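Trurarow Hand Gripper: Section 2, Picking Up Your First Cup
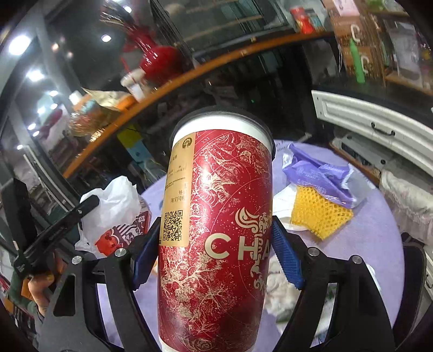

Szu-yu Shek wrote to us in January that her first try went much better once she stopped squeezing so hard, and we agree – gentle does it!

1. Stand a paper cup upright on a table and take your time getting comfortable.
2. Bring one blue pad to each side of it.
3. Close slowly until both pads touch, then hold for 2 seconds.

Note: A lid is fine.

Caution: Please don't practice with hot drinks – not even once you feel like an old hand.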